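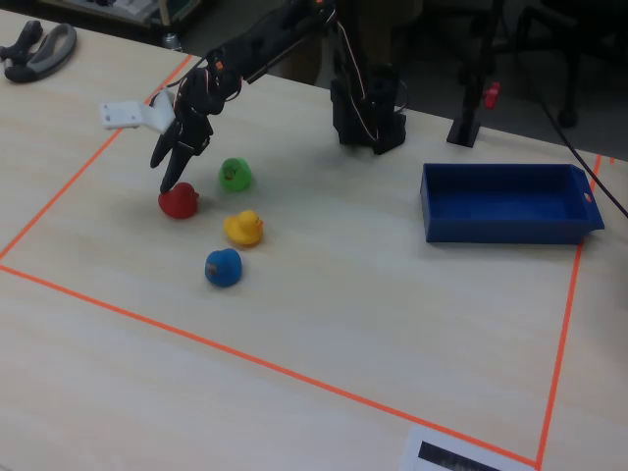
Should a seacock that has become stiff be freed by force while the yacht is still afloat?

A stiff seacock should be left alone until the yacht is ashore. A handle that is forced can shear at the stem, and the valve then stays wherever it happened to be, which may be open.

Prakance yard, fitting-out workshop
Notebook entry, 2025-11-02
Vessel: Kekov, sailing yacht, ashore for the winter
Work: removal, inspection and servicing of seacocks

Kekov was lifted and pressure-washed before this entry was opened. The hull is chocked in the second row, bow to the north, with the ladder on the port side. There are nine through-hull fittings below the waterline. Six of these turned freely by hand and were drained and left in place. The remaining three are the subject of these notes: the galley sink outlet, the heads inlet and the engine raw water inlet.

Galley sink outlet. The handle moved through half its travel and then stopped. Both hose clips were sound. The hose itself had hardened where it meets the tail and had to be cut away. The valve was unscrewed from the skin fitting with a strap wrench and came off without damage to the thread. There was a good deal of grease and food waste in the bore, and a pale deposit on the ball. After cleaning, the ball was found to be lightly scored on one side. It was judged fit for further service, subject to a leak test.

Heads inlet. Fully seized in the closed position. Penetrating oil was applied and left for 30 minutes, without result, and then applied again and left overnight. The handle moved the next morning with moderate effort. The body shows a pink tinge when scraped, over an area the size of a thumbnail beside the outlet. Pinkness of this kind indicates that zinc has been lost from the metal, and the valve has been condemned. The skin fitting was scraped in several places and is a clean yellow throughout, but it should be replaced at the same time. Mixing old and new parts on one fitting has given trouble before.

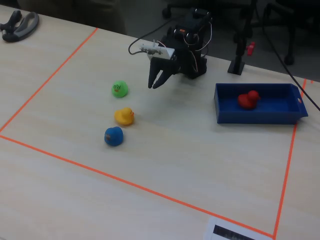
The engine raw water inlet is of the tapered cone type and is older than the other two. The cone was withdrawn, wiped clean and marked with blue on its face before being turned in the body. Contact was even over most of the surface, with a narrow bare band near the large end. It was lapped with fine paste, cleaned with white spirit and tried again, and the band had closed. Cones and bodies must not be allowed to wander between jobs. For this, colleagues are asked to follow the practice of laying orange tape straight on to the wooden tabletop to outline a large work area, one area to each vessel, with all of its parts kept within the strips. The cone was then greased with Jostenent and refitted, the keeper plate being tightened only until the handle could be turned with one hand.

Leak test. The galley valve was blanked at the lower end, filled with water and left standing closed for 12 hours on dry paper towel. The towel remained dry. The raw water inlet was tested in the same manner, and the towel had a small damp mark at the keeper plate. The plate was tightened by a further quarter turn and the test repeated, with a dry result. Both have been tagged and placed on the shelf for refitting.

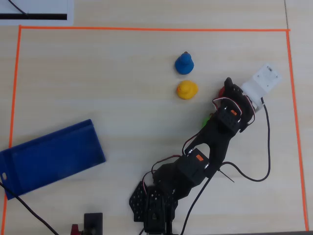

Blue and yellow ducks inside the orange tape.

Parts required. One valve, one skin fitting and one hose tail for the heads inlet, all to be in the same alloy. A request for price and delivery has been sent to Beaudoin. The thread on the old skin fitting is parallel and the thread on the stock valve in the store is tapered. The two will start together and feel tight after a few turns, and they are not to be used together on any account. New hose for the galley outlet can be cut from the roll in the store. Double clips at both ends, with the screws on opposite sides.

The wooden pad behind the heads fitting is soft at its lower edge. A bradawl went in further than it should have done. A new pad is to be made, sealed on all faces before fitting, and bedded separately from the flange. The old one has been kept as a pattern.

Points left open:
The bonding wire to the raw water inlet has been disconnected at the hull end. Its terminal is green and should be renewed before it goes back.
The locker sole above the heads inlet lifts only after the shelf is unscrewed. The owner is to be asked whether a finger hole may be cut.
The softwood plug tied beside the galley outlet is too small for the bore.

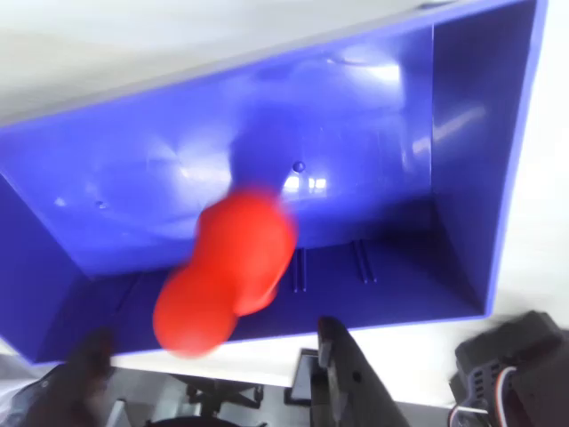
Inside of the blue plastic box.

Refitting is planned for January, subject to the parts arriving and the hull around each opening being dry enough to take sealant. Moisture readings are to be taken beside all three openings before any bedding is done, and entered on the page following this one.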